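# Jendville open day: notes on the Plelska dish-rack demo

Nirora's sign-up page promised "kitchen-ready" robots. I went to the open day with low expectations, and these notes go with the image set.

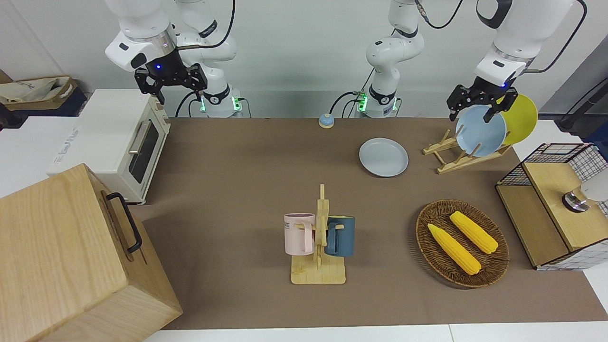

Blue plate at the rack, gray plate on the table.

The set has 1,196 images from 5 runs. Success labels came from the host. I had no way to check them, so treat them as claims.
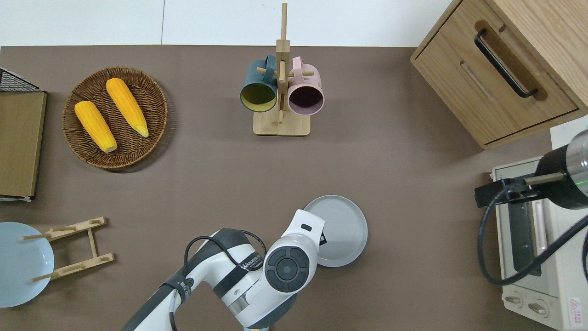
Tabletop with the rack lying flat.

Questions about dirty dishes got a vague reply — "on the roadmap" — and a brochure.
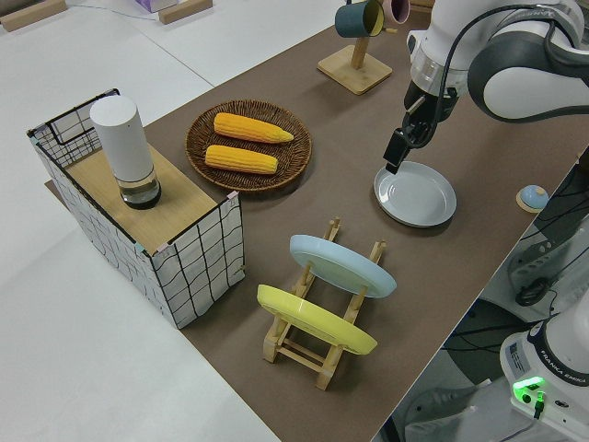 The Cao split holds out 40 images for testing. That is too few to rank anything, whatever the slides said.
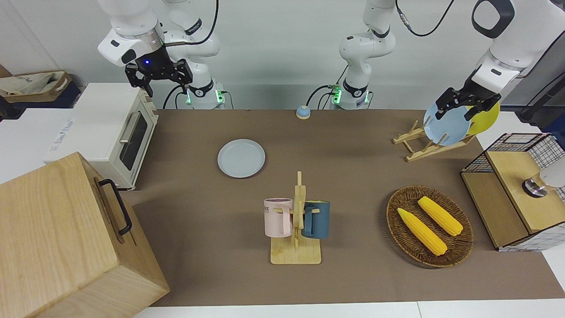 Gripper on the rim of the blue plate.

Known gaps: one table, one set of plates, no failure log.

Contact: Plelska data desk, Jendville | © 2025 Nirora | Back to top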